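About Widlow Auto Leasing

Widlow is an independent auto leasing broker. We arrange leases on new cars, small SUVs, pickups and light vans for private drivers and for businesses with up to 40 vehicles. We do not belong to a manufacturer or a dealer group, so we can quote on most makes sold in the state.

The company was started by Primo Benedetti, who had spent nine years in the finance office of a dealership and wanted to work for the person signing the lease. He rented one room above a tire shop on Melis Avenue, with a desk, a phone and a shared parking space. The first customer was a home health nurse who needed a compact sedan with a high mileage allowance. She has leased from us ever since and is on her fifth car.

We now have 14 people and our own building at 1241 Melis Avenue, two blocks from the original room. Last year we wrote 754 new leases. More than half went to people who had leased with us before or who were sent by someone who had.

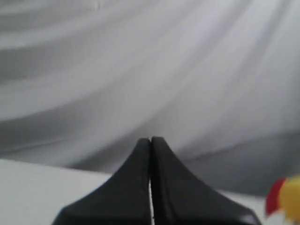
Most of our work happens before a customer ever sits in the car. We take down how many miles you drive, how long you want to keep the vehicle and what you can put down, and then we ask several lenders for terms. The differences can be large, even on the same car with the same trim. Plain black, like the two gripper fingers in the photo, is still the color people ask us for most, and it is usually the easiest to find in stock. If you want something less common, we will tell you how long the wait is likely to be before you apply.

Every quote we send is one page. It shows the selling price of the car, the residual value, the money factor, the acquisition fee, the taxes and the amount due at signing. If a rebate has been applied, it has its own line. You are welcome to take that page to another broker or a dealer and compare.

Our fee is a flat amount per lease and is printed on the quote. It does not go up if you choose a more expensive car.

How we are set up

Private leasing is run by Primo and a team of five. They handle new leases, early renewals and lease transfers.

Business leasing is run by Noemi Colombo, who joined us from a van rental company. Her team looks after contractors, caterers, real estate offices and a few nonprofits. Business customers get one contact for all their vehicles and one monthly statement.

Delivery and returns work out of the lot behind the building. Cars are checked, washed and fueled there before they go out. Delivery is free within 30 miles – beyond that we charge by the mile. When your lease is ending, the same team can do a pre-return inspection in your driveway and tell you which dents and scratches the lender is likely to bill for.
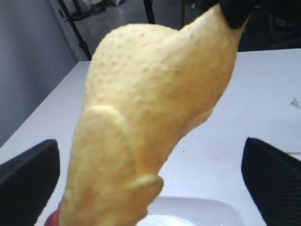

Yellow rubber chicken toy, close up.

Our systems

For a long time we kept everything in paper folders. In our tenth year we moved to Zoderum, which stores your application, your contract and your mileage readings in one place. You can log in to see your remaining payments, request a payoff figure or change your address. Insurance certificates are handled through Prarkico, and you will get a separate email from them when your policy is due to renew. If you would rather do any of this by phone, you can.

Credit and applications

We work with drivers who have a wide range of credit histories, including first-time lessees. We can give you an estimate without pulling your credit. A full check is only run once you have picked a car and told us in writing to go ahead. Some applications are turned down, and when that happens we will go over the lender's letter with you and talk about a co-signer or a less expensive vehicle.

Visiting us

The office is open from 9 a.m. to 6 p.m. on weekdays. Parking is on the left side of the building, and the front door has a ramp. Please bring your driver's license, proof of insurance and a recent pay stub. If you are turning in a car, bring both keys and the owner's manual – missing keys are the most common charge we see.

To reach business leasing directly, dial the main number and enter extension 3545.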